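Workshop notebook, Rind bench
March, started 9:40 a.m.

Carried on with the block set for Cleltura. They want painted blocks in two colors that can be thrown in a metal bin all day and still look decent after a few months. The last batch from Fundel chipped at the corners in the first week, and the green went chalky wherever two blocks rubbed together. Today was for sorting out the new batch, looking at the bins, and deciding what to do about the edges.

Blocks first. Opened the new box and laid everything on the long bench. 14 blocks, mixed red and green. Checked each one against the steel square and the go/no-go slot. 11 fit the slot cleanly. The other three were tight at one end, all green, and all with a thick bead of paint where the block had been stood up to dry. Scraped the beads with a card scraper and they went through. Marked those three with a pencil dot on the end so we can see whether the scraped ends wear faster.

Color is better than last time. The red is browner than the sample card, closer to an old brick, and I think that's fine. The green is very dark. Under the bench lamp it reads as green right away, but put it in a corner of the bin where the light doesn't get to and you have to look twice. If Cleltura complains about anything it will be that. A lighter green would help, or they could move their light. Wrote both down for the phone call.

Paint lot on the box is 1478. The old batch had no lot number, so we can't compare the two properly. Asked for the number to be put on every box from now on.

Bins. We have two of the big gray ones with the sloped sides, and one of them has had much more use than the other. The floor of the older one has worn to a patchy light gray, palest out near the edges, and the wall has scuffs and scratches where things have hit it. None of it is deep. Ran a rag over the floor and it only snagged at one place, on a burr by one of the small holes. Took the burr down with a half-round file and went over it with 240 paper. Vacuumed out the filings before any blocks went back in, which I forgot to do last time and then spent an hour picking metal out of fresh paint.
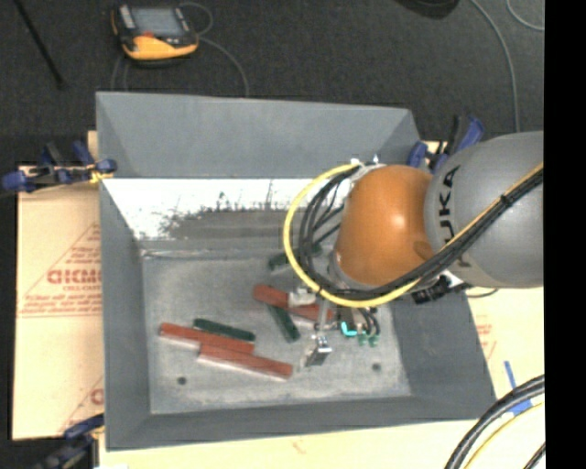 The other thing with sloped sides is that everything ends up lying flat on the floor sooner or later. A block dropped against the slope slides down and stops with its long side against whatever got there first. So the wear is mostly along the long edges, and the corners take it only when a block lands end first. I tried it with the old Fundel blocks, dropping them one at a time from elbow height. Most of the fresh marks were on the long edges. The chipped corners on that batch must come from tipping the whole lot in at once out of the box.

Tried two edge treatments on scrap cut from the same stock:

Edge A: broken with two passes of 180 paper before painting. Quick. Looks nearly square from arm's length. After 11 drops the paint was dented but not open.

Edge B: small round-over with the trim router, then paint. Slower to do, and the block no longer sits tight against its neighbor, so the gap shows when they are stacked in the box. After the same number of drops there was hardly a mark on it.

Leaning toward A. The blocks have to pack in the box in rows, and with B the rows get sloppy and rattle. Would like to see A after a full week in the bin before saying so to Cleltura.

Also tried wiping one red block with paste wax. It slides down the slope much more easily and picks up gray from the bin floor less. It also feels greasy to the hand, and any touch-up paint will need the wax cleaned off first. Leaving the wax alone for now.

Touch-up. The Skalurov enamel we have on the shelf is close to the red but dries glossier than the factory coat. Knocked the shine back with a gray pad once it was dry and it blended fairly well. Nothing on the shelf matches the green. Mixed a bit of black into the hunter green, got near it on the third try, and then ran out of the hunter green. Need another can. Write the mix on the lid this time.

3:15 p.m. Noise. The bare floor is loud when a block lands on it. Cut a piece of rubber mat and tried it in the newer bin. Much quieter, but the blocks grip it and stop sliding, so they stay propped on the slope at odd angles and sometimes on end. Took the mat out again. A thin felt might be somewhere in between, though it will fill up with paint dust and be miserable to clean.

Left for next time:
Order hunter green, one can.
Second coat on the edge A samples. They were still soft at the ends when I left.
Check the three pencil-dot blocks against the slot again.
Call Cleltura about the green and the lighting.
File the burrs on the newer bin too. I felt one at the near corner and didn't get to it.
The half-round file needs a new handle. It came off twice today. There is a box of spare handles under the drill press, behind the belts.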